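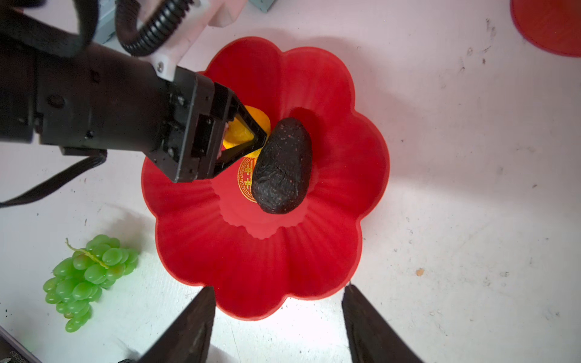
Murdo Yule would like it known that he has never once eaten fruit at a wedding, and that he doesn't see why Trirkier should make him start. His comment, left under last month's notice on the Trirkier website, drew more replies than the notice itself, and the company has decided to answer it in the usual way, with a press release.

TRIRKIER TO RENT OUT WEDDING TABLEWARE BY THE PIECE, FRUIT OPTIONAL

2025-01-12

Trirkier, the party rental shop that has spent most of its life renting folding chairs to people who wanted better chairs, announced today that it is opening a tableware library for weddings, engagement dinners and tea ceremonies. Couples and their families will be able to borrow bowls, trays, teapots, candy dishes and cake stands one piece at a time, keep them for 4 days, and bring them back without having to explain the candle wax.

The library opens with 232 pieces. Most were bought from families who had used them for one afternoon and then stored them on top of a refrigerator for a decade. A few came out of the shop's own basement, where they had been filed under "misc., round."

"Everybody's aunt has the good tray," said Yaqin Liao, who runs the new library. "Then you call your aunt, and she lent it to a cousin, and the cousin moved. I have been on that phone call. I would like other people to have a shorter one."

Under the old rental plan, customers had to order a full matching table set, with a minimum of 20 place settings. This suited hotels very well. It did less for a couple getting married in a living room with the sofa pushed against the wall. The minimum is gone as of today. The matching is gone too, mostly by accident, and Liao has asked that it be described as "relaxed."

Each piece comes with a card saying what it is, how to wash it, and what earlier borrowers have put in it. The last part was meant to be helpful. During the trial run in December, the cards collected entries including peanuts, car keys, lottery tickets, a corsage, more peanuts, and "my brother's speech, which we hid." The shop plans to keep the cards going.

Red pieces have been the first to go every week, followed by anything gold. White china has been slow. Jhonatan Ñahui, who handles pickups, puts this down to the fact that everyone already owns white china and is tired of looking at it.

On the subject of fruit, Trirkier wishes to be clear. The December notice suggested that a bowl of fruit makes "a cheerful and affordable centerpiece." It did not require one. Customers who prefer flowers may use flowers. Customers who prefer nothing may leave the bowl empty and tell guests it is modern. Mr. Yule, who is understood to be attending a wedding this spring, may bring a sandwich.

Pricing is by size. Small pieces are two dollars, medium pieces are three, and large pieces are five, with a deposit that comes back when the piece does. Chips and scratches from normal use are forgiven. Pieces returned with a crack will be discussed in a calm voice. Pieces returned glued together will be discussed for longer.

Delivery is available through Nemura on orders of six pieces or more. Smaller orders can be picked up at the shop counter, next to the chairs, which are also still for rent and which the company would appreciate someone asking about.

Trirkier is looking to add another 200 pieces before summer and will look at anything clean. Sellers should bring items to the counter wrapped in something, ideally not the good tablecloth, as one seller has already had to come back for hers.

Bookings are open now at the shop and by phone. Press questions, photo requests and further remarks about fruit may be sent to Jhosep Agudelo at the front desk, who reads the comments on Mondays.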